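Greltmont Fitted Sheet, Sage Green
Product reference 421
Supplied by Tavberg Furnishings to residential halls, staff quarters and guest accommodation

The Greltmont fitted sheet is made for beds that are in use throughout the year and are also expected to serve as a surface for sorting and folding clothes. The fabric is a cotton and polyester blend, elasticated on all four sides. It is available in single, small double and double sizes, in packs of 6 or 10. Orders for mixed sizes are accepted, provided that each size is ordered in full packs.

Sage green is the standard colour for rooms with white walls and light wooden bed frames. The pale shade makes dark clothing easy to find when garments are laid out for folding. Some creasing is to be expected in daily use and does not count as a fault under the terms of supply.

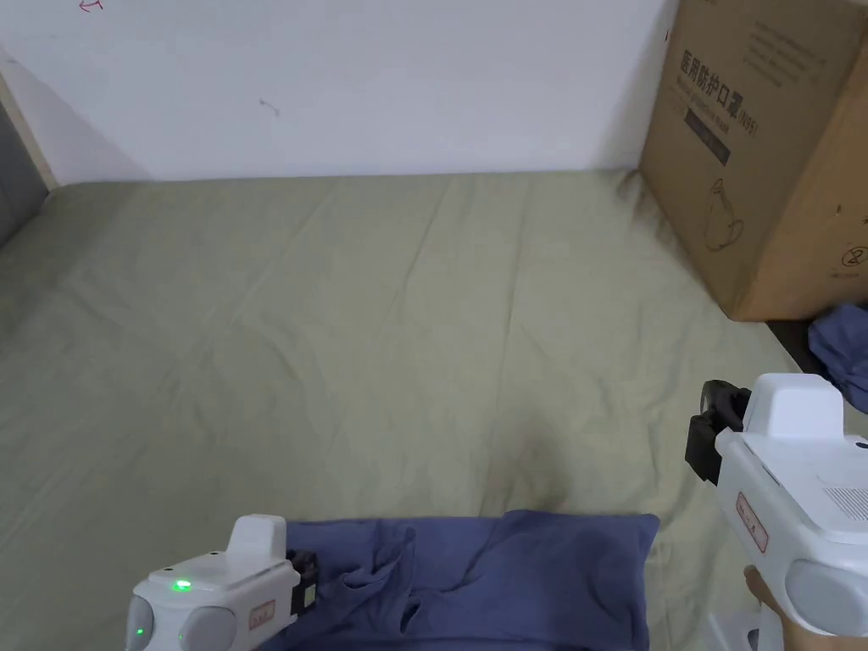
Can the sheet be used on a mattress with a separate topper?

Customers should order the deep version, which is made for a mattress and topper together. The standard version is intended for a mattress alone.

Care
Wash before first use, separately from dark items. Machine wash at 60 degrees and tumble dry on a low setting. Do not bleach. Marks should be treated before washing, as heat may set them.

Matching items
The Pikevska pillowcase and the Arthur flat sheet are dyed to the same shade and may be ordered on the same form. The Arthur flat sheet is not available in small double.

Delivery and returns
Orders are dispatched within 2 working days. Unopened packs may be returned for exchange or credit. Opened packs are accepted only where a fault in the stitching or elastic is reported in writing, quoting the product reference and the size ordered.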